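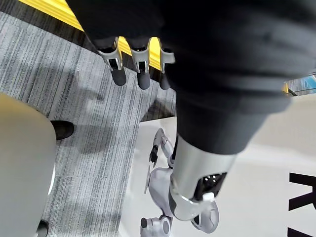
What do you do all day, exactly? I get examples of a boring job done over and over, so that a machine can learn to do it without me.

My aunt asked that at dinner and I was proud of the answer until she said, "And they pay you for that?"

Search this diary Go

3 June 2026

Shoe trays again. The goal for Lewis (the model, so named before I got here) is 486 good runs of tray handling by the end of the month. We have 268. Milagros Macapagal says that is fine, in the voice she uses for things that are fine.

The rules for a good run fit on an index card. Pick up a tray, set it down, don't drag it, don't stop halfway to think. I stop halfway to think a lot. Lewis will learn that too if I let it, so those runs get thrown out, and my morning was mostly thrown out.

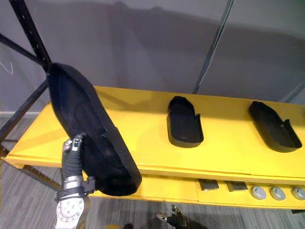 One tray up, two on the yellow shelf.

Revathi Chacko wants more variety. She has a point: left to myself I line the trays up like a shoe store, and the last model we trained at Rerkthorpe fell apart the minute a tray sat crooked. So now I have to be messy on purpose, which is harder than being neat and much harder than being messy by accident. She goes through my files after lunch and writes "too tidy" next to them. My mother would like to see that in writing.

Almost 40 runs after lunch, then my shoulders quit. Relabeled old files until five. Whoever named them at Grurkcombe used "final" four different ways.
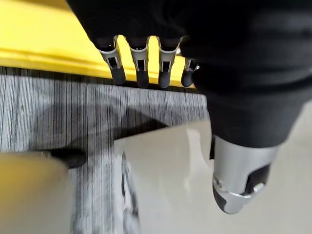

Tomorrow

Start with crooked trays while I still have patience. Ask Milagros whether a slow run counts as a bad run. Buy lunch somewhere other than the machine.

We use cookies to remember your settings. Accept Manage choices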